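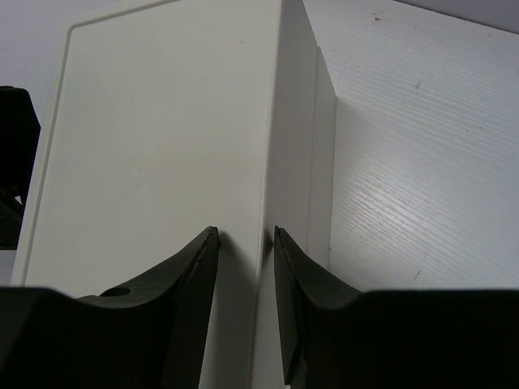 Cream storage box, front and side, with the raised or moulded border line on the front panel.

Storage boxes: your questions

Which sizes do you stock?
Two. The Lirham is 329 mm wide and the Runance is 243 mm wide. Both come in cream-white only.

Will they fit a standard shelf?
The Lirham goes on a shelf 600 mm deep with room behind it. Please measure the height of the gap as well -- we can't take back boxes that have been used.

Is the finish shiny?
No, it is matt. The corners are softly rounded.

How do I clean one?
Wipe it with a damp cloth and a drop of washing-up liquid, then dry it. Don't use scouring pads or bleach.

My white worktop has small brown specks on it. Can I use the same method?
Usually, yes. Try a hidden corner first. Scratches won't wipe out.

Can I stack them?
Up to 2 high. Put the heavier one at the bottom.

Do you sell lids separately?
Not at present. The Kasell lids are due back in April.

Where can I see them?
At the Van der Linden shop, ground floor, next to kitchenware.

Page last updated 5 Dec 2018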